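Progress report to the Gravmont fund, September
Project: Suturing practice with robotic instruments
Prepared by Damian Szczepańska, Trametent

Work done in this period

We completed 24 practice sessions, as it was planned. Each trainee now begins with passing the thread between the two instruments, and only later goes to knots. This order was suggested in your last comments — we thank you for it. The instructors have written 456 short notes on thread handling, and these are now being sorted.
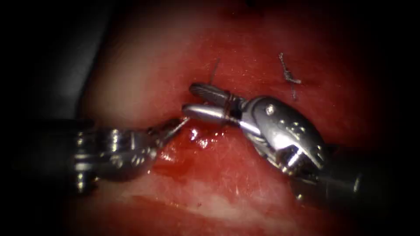
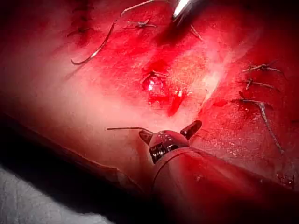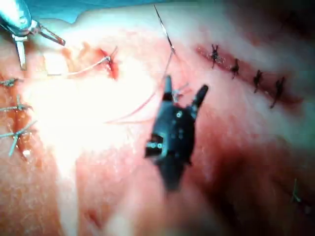
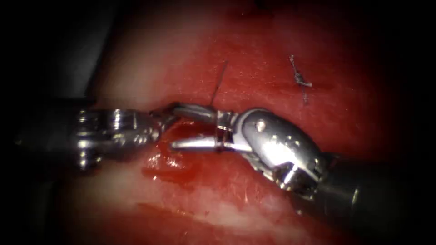 Suturing with two instruments. The last picture also shows a tied knot, in the upper right part of the tissue.

Spending

From the budget for thread and needles we used 1,971 dollars. The remaining amount is enough for the next period, so we do not ask for a change.

Next steps

Six trainees will repeat the knot exercise with the instructors from Plemell. The main difficulty is still the tension of the thread — several people pull too early. We will send the sorted notes with the next report.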